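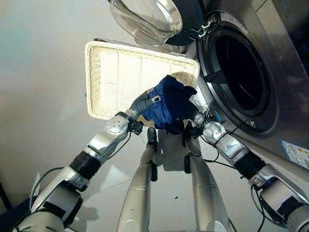 A reader in Stodton writes that my figures for the cold wash can't be right, as their own meter shows almost no saving between 30 and 20 degrees. Their machine, they add, is on a hot and cold fill, and the cylinder is heated by gas.

That would explain it. On a dual-fill machine part of the heat never passes through the socket, so a plug-in meter misses it. Mine is cold fill only. Everything the drum needs is heated by the element, and the meter sees all of it.

To repeat the numbers from the June post: the cotton programme at 40 used 614 watt-hours. The same programme at 20 used 222. Load, spin speed and detergent dose were unchanged. Running time at 20 was 104 minutes, a little shorter, as the machine doesn't stop to wait for the water to come up to temperature.

I used the Winik meter for both. It reads low on very small loads, so I wouldn't trust it for standby, but with a heating element running it agrees with the house meter closely enough for this purpose.

Two things I left out. The inlet water in June is warmer than in winter, and the element has less to do. I expect the 40 figure to go up in January and the 20 figure to go up by a similar amount, possibly more in proportion. Also, the drum motor accounts for most of what remains at 20, so there is not much left to save below that except by spinning slower – and then the clothes take longer to dry.

On detergent: the Kapoor powder left white streaks on dark cottons at 20. The liquid did not. I haven't tried dissolving the powder first.

Towels and bedding still go in at 60 here. Shirts and anything blue or black go in at 20. The winter readings will go in a separate post, with the inlet temperature noted beside each one.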